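The cabinet with the wavy door

I have wanted to write about the cabinet since November, but first I wanted it to be finished, and now I understand that a cabinet like this one is never finished. So I write anyway.

We moved to Kamthorpe with very little furniture. In our old flat almost everything was built into the walls, and when we left, it stayed with the walls. For the first months our glasses lived in the same cupboard as the flour, and the small things (candles, batteries, the sewing box, birthday cards which I cannot throw away) lived in bags behind the sofa. Ilari said he did not mind the bags. I minded them very much.

I found the cabinet in the Koppel shop, in the corner where they put the pieces which have been on display. It is a model called Vavden, all white, one door with glass and the rest open shelves. The full price was 1219 and they asked 1059 for it, and I walked around it so many times that the woman at the desk asked me if I was waiting for someone. I am not a person who buys quickly. I went home, I measured the wall, I measured it again with Ilari holding the other end of the tape, and I went back the next morning at opening time. Delivery was 90 more. I was a little angry about this, but we have no car which could take it.

What I liked was the door. In my grandmother's house there was a kitchen cupboard with glass like this, with the vertical lines in it, so that you see there is something blue inside but you do not see that it is a plate. When I was small I put my fingernail on the glass and pulled it across to make the sound, and she shouted from the other room each time. I did not know the word for this glass in English. It is called reeded, or fluted, and I think both words are very nice.

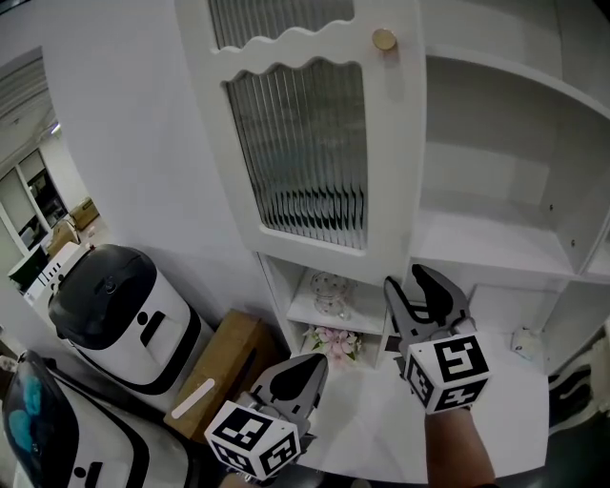

I am slow at arranging things, and I like to put in very little at the start and then look at it for some days. My sister Raquel (Raquel Caldeira, some of you know her from the comments) is the opposite, she fills a shelf in one minute and never touches it again. So on the small shelf under the glass door I put only the round glass jar with its lid, and on the bottom, under it, the pink flowers. They are artificial, yes. I know what people think about artificial flowers and I thought the same, but it is a low and narrow place, and a vase with water there would be on the floor before the evening. Raquel says they look like the flowers in a dentist's waiting room. I find them cheerful, and the pink is good against so much white. The wavy line on the top of the door you can also see well there, and this was the second reason why I bought it.

The jar has no job yet. It came from my old kitchen, where it had sugar in it, and then for a long time buttons. I tried it with dried beans and it looked like a shop. I tried it with nothing and it looked better. Ilari asked if we are now people who have an empty jar on a shelf, and I said that perhaps we are.

A few of you asked in the last post about the building of it, so I will say something about this also. The display piece came taken apart, with the screws in a plastic bag and no instructions at all. I wrote to the shop and they sent me a paper for a different model. In the end we put all the boards on the floor and made it like a puzzle. My advice is to look at the edges: the painted edge goes to the front and the rough edge goes to the back or down. We had one board turned the wrong way and discovered it when everything else was already tight, so that was an evening lost. The door we did last. It is heavier than it looks, and it needs one person who holds it and one person who has the screwdriver, and these two people must be patient with each other.

For the walls I bought the Takitz fixing straps, which are sold for 100 kilos, more than I will ever put into it. With a tall cabinet I would not leave out this step. Our wall is not straight (no wall in Kamthorpe is straight, I believe) and we had to put a thin piece of wood behind, which nobody sees.
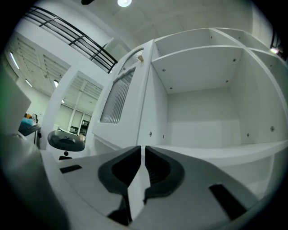
The open part is the difficult part for me. Behind the reeded glass you can be a little untidy and it is forgiven, but an open shelf shows everything you did and everything you did not do. My first idea was books. Then I thought that the books are good where they are, next to the bed, and that if I carry them here I will only carry them back. The lower compartment still has nothing in it, and I look at its clean white back and I cannot decide. Under the upper board there are four small grey holes, and there are more of them in the side walls further down. Ilari thinks that I should buy small caps to close them. I do not notice them any more, except when he speaks about them.

I made a list of what could go in there, and I copy it here as I wrote it, with the crossed things too:

The big serving plates (too deep, they would lie one on the other and I would take only the top one)
Board games
The sewing box, if I find a nicer box for it
Tablecloths, folded
The radio (crossed, there is no socket on that side)
Baskets with lids

I think that it will be the tablecloths and one basket. My mother had a rule that the heavy things go low and the things you love go at the height of the eyes, and I have followed this rule in four homes, but the tablecloths are not heavy and I do not love them, so the rule does not help me this time.

About cleaning, a small thing. The lines in the glass take dust, and a normal cloth goes over the top of them and leaves the dust inside. I use an old soft toothbrush, from top to bottom, always in the direction of the lines, and then a cloth which is only a little damp. For the white surfaces I use warm water with one drop of washing-up liquid. I tried a spray first and it left marks, which I could see only in the afternoon when the light comes from the side.

Raquel visits next month and she has already announced that she will "solve" the open shelves. I have hidden one bag behind the sofa again, with the cards and the candles, so that she does not solve those also. If somebody has a Vavden and knows where I can find one more shelf board for it, please write to me. The shop says it is not made in this width now, but they said the same about the hinges, and the hinges I found.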